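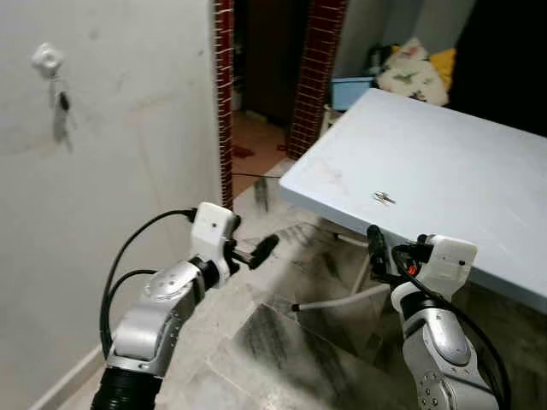
## Wanted: two or three people who like cable ties more than is healthy

The Skurkari build needs hands. It already has two, both grippers, and they are the reason for this notice.

Skurkari is a two-armed robot put together in a shared workshop on Durley, at the back of a house that was never meant to hold one. The arms are up and they move. The job now is to get them moving when asked, and otherwise leaving the furniture alone. We work evenings, from 7 p.m. until somebody's stomach objects, and we'd like to be picking up small things off a tabletop by the end of August.

### What you'd be doing

- Rerouting the cables at both wrists. They loop out a long way before heading back down the arm, and one day they will catch on something.
- Reach tests around the blue table, including low down near the legs, where the planner gets its worst ideas.
- Teaching the thing that the concrete step is a step. Our map currently holds other views.
- Keeping the log. It stands at 426 entries, a good many of which say "again."
- Mopping. The marble-look floor shows everything and we have stopped pretending otherwise.

### Who we're after

You can strip a wire, read a fault code without taking it personally, and say "stop" loudly. Some Python is useful. A background in robotics is fine if you can keep it under control. We've had good results from people who fix bicycles.

You should be all right standing for a couple of hours and stepping over things. There is a raised slab in the working area and a cable across the doorway, so wear closed shoes. Long hair tied back, no scarves, no dangling lanyards. The stop button belongs to whoever is nearest, and pressing it needs no permission.

### What you get

No wages. Tea, a key after your first month, and use of the bench and the Upadhyay power supply, which is older than it looks and must be switched on twice. Parts come out of the Skunell kitty. We've spent 3,299 of the 3,796 we started with, so please don't drop a gripper.

### How to apply

Put a note through the door or pin one to the Skunell board. Tell us what you last took apart and whether it went back together. "Mostly" is an acceptable answer. Bring your own screwdrivers if you're fussy about them, and take them home again if you ever want to see them.

Trial evenings end by 9.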